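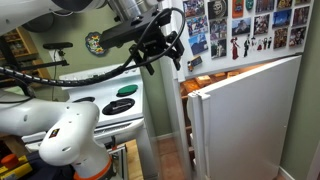
Arm at the refrigerator, lower door partly open.

Print this page | E-mail this page

Placing a Floor-Framed Arm in a Home Kitchen

By Bảo Cao, for the Ondolel build notes

These notes cover positioning, cable routing and floor-level setup for a single arm on a metal frame, working between a stove, a refrigerator and the floor. They assume the arm has already been assembled and runs from its controller. Wiring of the controller itself is in the Classka section.

The stove stays disconnected at the breaker for the whole job. Keep the burners covered. A cable resting on a cooktop is acceptable only under those conditions.

What you need

— Arm on its frame, with base bolts torqued
— Parallel gripper with mounting bracket
— Segmented cable carrier, long enough for full wrist rotation with slack left over
— Hook-and-loop straps (the Pramico ones hold up; zip ties cut into the jacket)
— Emergency stop on its own lead
— Masking tape, tape measure, level
— A second person for the first powered moves

Setting the frame

1. Open the refrigerator door as far as you want the robot to open it. Tape a line on the floor under the outer edge of the door at that angle, and a second line along its swing.

2. Set the frame outside the swing line. In my kitchen the base center is 30 inches from the face of the closed door. At a shorter distance the elbow folds too tightly to pull, and the wrist reaches a joint limit halfway through the swing.

3. Level the frame in both directions. Terracotta tile is rarely flat, so expect to shim one foot. Use hard plastic or steel shims. Wood and felt compress under load and the position will drift over a week of use.

4. Put the emergency stop where you can press it without leaning past the arm. Test it with the motors on before any other move.

5. Run the arm by hand, in free-drive, through the full door motion. Stop wherever the housing comes within a hand's width of the stove, the wall or the door. Save each of those poses as a keep-out point.

Opening the door

Grip the handle near its middle and pull along an arc centered on the hinge. A straight pull works for the first few inches and then starts to twist the gripper off the handle. If your software has no arc move, teach it as a chain of short linear moves. Mine uses 6.

Limit the pulling force. Start low and raise it until the gasket releases, then stop raising it. After the gasket lets go, the force needed drops sharply, so the program should slow down at that point and continue at reduced force. My first version kept the release force through the whole swing and put the door into the wall.

Do not teach the closing move as the reverse of the opening move. Have the gripper let go, back out, come around to the outer face and push with the fingers closed. Keep the push point on bare door. Magnets slide, and paper notes tear.

Working toward the counter

The same base position should let the gripper hang straight down over the counter. Check this before you bolt anything permanently. Fingers vertical and open, move the wrist along the front edge of the counter, then along the back. If the arm has to straighten fully to reach the back, shift the base toward the counter and repeat the door test. It usually takes a few rounds to find a spot that serves both.

Set the lowest allowed height over the counter from the tallest item you normally leave there. Boxes and bottles get moved during the day, so a height set to a clear countertop will be wrong by evening.

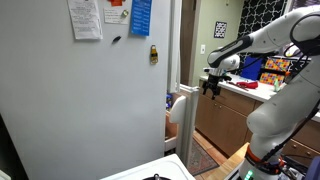
Cable carrier and slack

The carrier should leave the gripper on the side away from the door. Fix the gripper end first and leave the other end loose. Turn the wrist to both limits, then bend the elbow fully and extend it. Mark the carrier where it pulls tightest, add two links and fix the lower end there.

A loop over the top of the gripper is normal for the gripper's own cable. Size the loop so that it clears the door edge when the wrist is tilted. If it catches, turn the bracket before you shorten the cable. Strap the remaining cable along the arm, with no strap closer than a hand's width to a joint.

Check after the first hour of running. Any shiny spot on the cable jacket is a rub point and needs to be rerouted.

Floor-level reach

Picking from the floor is the hardest test of the position. With the gripper pointing down, the elbow drops and may strike the frame or the edge of a nearby table. Approach from above, stop a few inches short, and descend slowly with contact detection on.

Glossy tile causes trouble for the wrist camera. Reflections move as the camera moves and can be read as objects. Turn off automatic exposure, set it by hand at the brightest time of day, and check it again after dark. Rugs need their own height setting: measure the pile with the gripper closed and add it to the floor value. Tape the corners down, or the fingers will drag them.

For flat trays and boxes, teach the grasp on a side edge. A wire handle lying flat gives the fingers very little to hold. 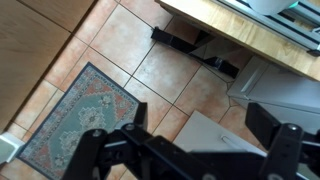

Hường Phùng writes that the contact threshold should be set separately for tile and rug. With one value for both, her Turunen gripper either pressed too hard on the tile or stopped early on the pile. She settled on 56 for tile and 30 for rug in the controller's own units, and runs the slow descent for the last part of the move only.

I have since split the values the same way. The change goes in the floor profile, under contact limits. Reload the profile and repeat the free-drive check before running at speed.

Print this page | E-mail this page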